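Home News Food Gardens Around Town Contact

Toast morning back on at Piltska Hall

Good news for the early birds! The Tuesday toast morning is on again at Piltska Hall, starting at 9, and I went along to see what they've done with the kitchen (quite a lot, as it happens). The old laminex is gone and there's a marble-patterned counter in its place, with stone-look tiles behind it in beige and grey. I'm a bit jealous.

Darius Ķēniņš, who ran the breakfasts in the old Prudard Street rooms, is back on the roster and very keen on the checkered cutting board. I can see why, it's a beauty! Entry is $4, tea included, and bring your own jam if you're fussy like me. 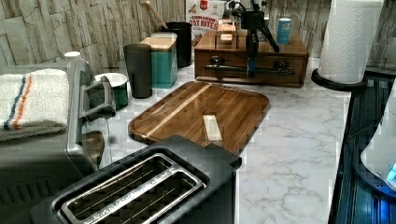

They had 73 people through the door last March, so get in early if you want a seat near the window. Parking is behind Fekete's, and the side door is the one to use.

Comments (2)

Marg T: Love those tiles. Is the two-slot toaster going to keep up with us lot??

Sustel Road Pete: See you there, I'm bringing marmalade.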